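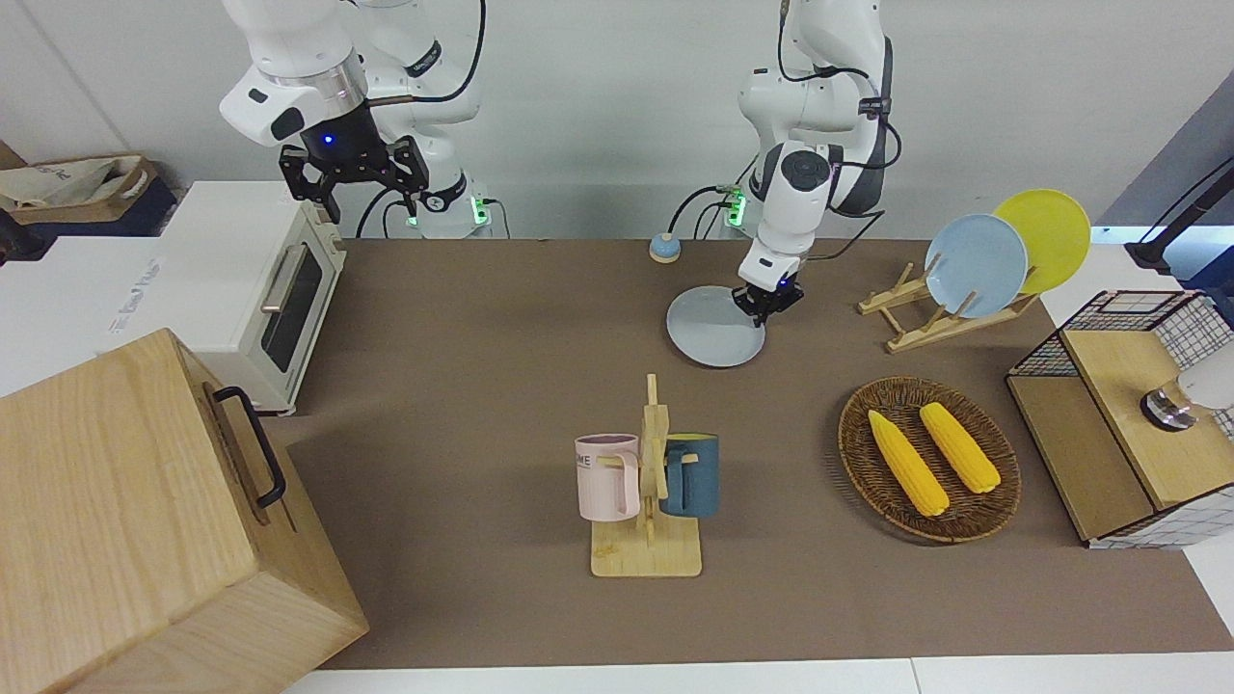
Slide 4 -- What we changed

Say this part slowly, it's the bit I love. Every demonstration on the Voltness table gets cut wherever a gripper opens or closes. Long kitchen tasks become short pieces, and we train on the pieces first, then on the full runs.

We started with 2846 demonstrations and ended up with 3185 after the October sessions. Same network, same 2000 training epochs for both versions. Mention that plates are the hard part: thin rim, shiny, and they slide.

Slide 5 -- Results

50 trials per method, objects moved between trials. The cut-up version beat the baseline on every plate task, and the gap was widest when a plate lay flat instead of standing in the rack. I did not expect that! Pause for the plot.

Corn was easy for both, skip unless asked.

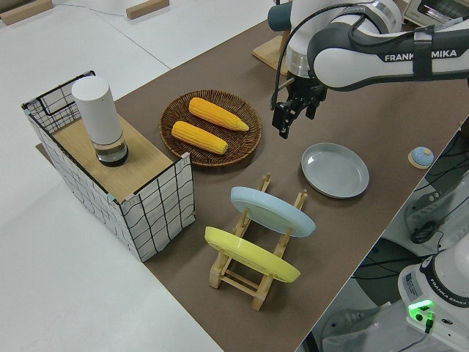
Gripper open over the table, with one plate flat and two in the rack.

If someone asks about Holtberg -- yes, we ran their split too, numbers are in the backup slides. Two-arm handovers are still shaky. Go to slide 6.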